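Teaching a two-arm robot to open and sort small packets by demonstration
Project report, Robotics Laboratory course
Author: Gönül Kahraman
Partner company: Ekinci
Submitted in November

1. Introduction

Ekinci packs spare parts and samples for small customers in its hall at Tovstead. A part of this work is still done by hand, and the company asked our department if a robot could learn it without a programmer writing every movement. My project took one small piece of the question. I wanted to find out how a person should show the task, so that the recording is useful for training afterwards.

The task has three steps. The packet is picked up from the table, it is held at both ends and turned so that the print faces up, and it is put down in the correct place. For a person this is very easy. For a robot it is difficult, because the packet is soft and it bends when the two hands do not move together.

2. Two ways of showing the task

I compared two methods. In the first one the operator drives the robot from a distance, and the arms of the robot copy the movement of the operator. In the second one there is no robot during the recording. The operator does the task with their own hands on a table, and only the movement of the hands and the view from the head are saved. In this report I call them the remote method and the hand method.

The remote method has one clear advantage. Everything that is recorded is possible for the robot, as the robot itself did it. The disadvantage is the speed. I also became tired quickly, and when I was tired I made small corrections all the time, and these corrections came into the data too.

With the hand method the operator feels the packet through the glove, and this helps a lot. You know at once if you are holding it too near the edge. The controllers are fixed on the back of the hands, so the fingers stay free, and trackers are strapped to the forearms.

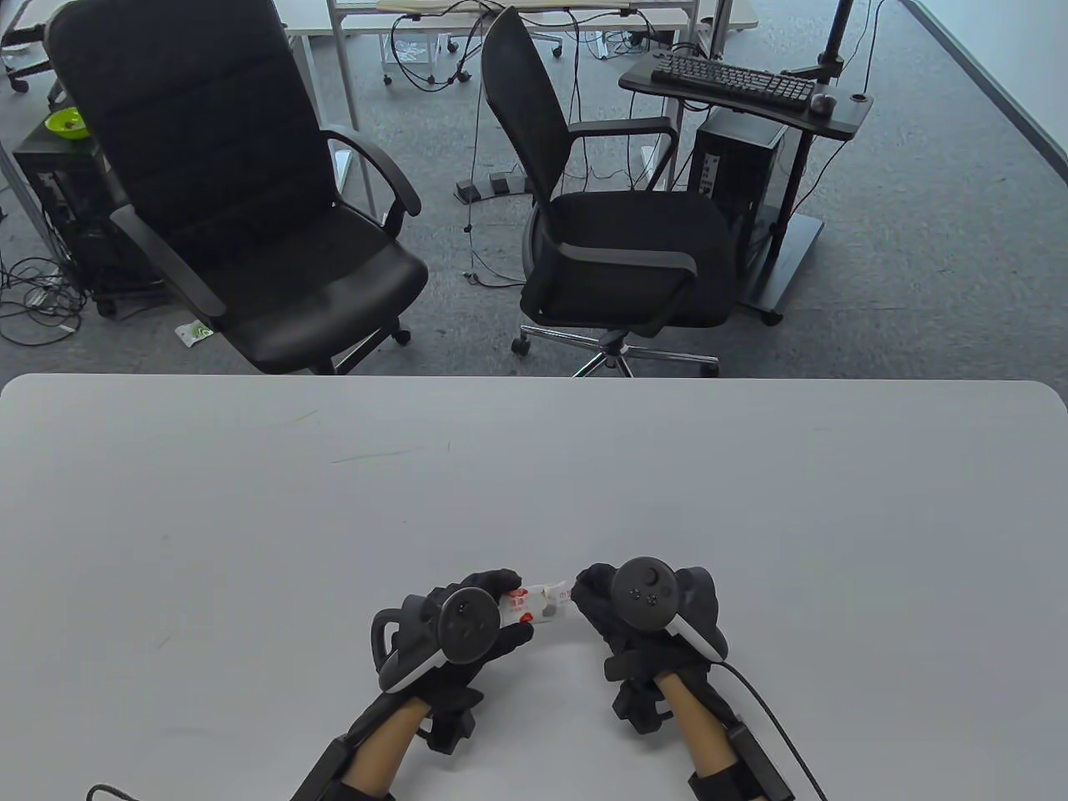 The position of the wrist is recorded well in this way, but the fingers are a weaker point. The controller knows where the back of the hand is and it does not know how far the thumb is from the first finger. I solved this by marking the moments of closing and opening afterwards in the Priseo software, which our laboratory uses for labelling. This took more time than I had planned.

3. Recording

All recordings were made in the laboratory in Grukurgate. I recorded 1,242 demonstrations in total, 621 with each method. I kept the two numbers equal so that the comparison is fair. One session had a length of 60 minutes, and after it I made a break, also when I did not feel tired.

Before every session I did the calibration again. At the beginning I did it only in the morning, and this was a mistake. The straps move a little on the arm during the day, and the recordings from the afternoon had a shift which I found only later. I had to repeat them, and the repeated ones are the ones counted above.

I also made some rules for myself. Both hands start from the same resting position. The packet is never pulled tight. If it falls, the recording is stopped and marked as failed, but it is not deleted. My supervisor recommended the last point, and I think it was good advice, although I did not use the failed recordings in the end.

4. Training and problems

From each method I took 500 demonstrations for the training and kept the rest for checking. The same network and the same settings were used in both cases.

The largest problem of the hand method was the difference between a hand and a gripper. My fingers can slide along the edge of a packet and the gripper cannot do this. In the first weeks I used this sliding movement without thinking about it. Later I held the packet with the thumb and one finger only, and lifted it in one movement.

5. Results and discussion

The robot trained with the remote method was more reliable in picking up. The robot trained with the hand method moved more smoothly when it turned the packet, and its two arms stayed better together. Both had difficulties when the packet was lying very near the border of the table.

I cannot say which method is better in general, as I was the only operator. Another person could have different habits. If the project continues, I would record the picking up by remote control and the turning by hand, and train with both parts. The rule about two fingers should be used from the first day, and the marking of the grasp should be done directly after each session, while the operator still remembers it.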